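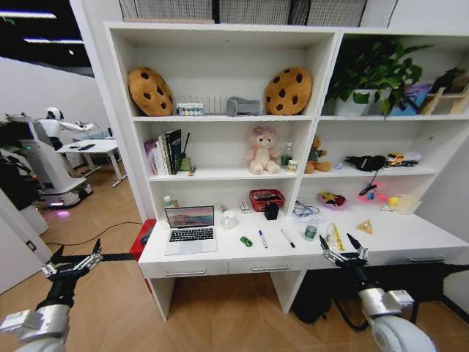
Urna desmontable Milholm para votaciones internas

Si en tu asociación todavía votáis a mano alzada porque montar unas elecciones «de verdad» da pereza, prueba esto, ¡de verdad que cambia la tarde! La Milholm llega plana, se arma en 3 minutos y no necesita herramientas (la primera vez quizá tardes un poco más con las pestañas de la base, que entran muy justas).

Qué incluye
Cuerpo de la urna con ventana frontal transparente
Tapa con ranura y 2 cierres numerados
9 precintos de repuesto
Plantilla de acta de escrutinio en castellano

Para quién va bien
La usan sobre todo agrupaciones locales de partidos, secciones sindicales y plataformas de mujeres que eligen sus propias listas. Aniela Jakubowski la estrenó en las primarias de su agrupación, con 191 papeletas dobladas en cuatro, y cupieron todas. Nos escribió después para pedir una ranura algo más ancha, y la versión actual ya la trae.

Listas cremallera y listas abiertas
El acta tiene dos caras: una para candidaturas cerradas y otra para voto por nombre, con columnas separadas de candidatas y candidatos. A quienes vigilan la paridad de las listas les encanta, el recuento sale ordenado desde el principio y luego no hay que rehacer sumas a medianoche.

Medidas y limpieza
Plegada cabe en una carpeta grande. Paño seco y listo, sin alcohol en la ventana.

Envíos
Los pedidos de diciembre salen en enero. Para compras de varias unidades, escribid a Patricio Benítez indicando la fecha de la votación y si queréis la tapa en blanco o en gris.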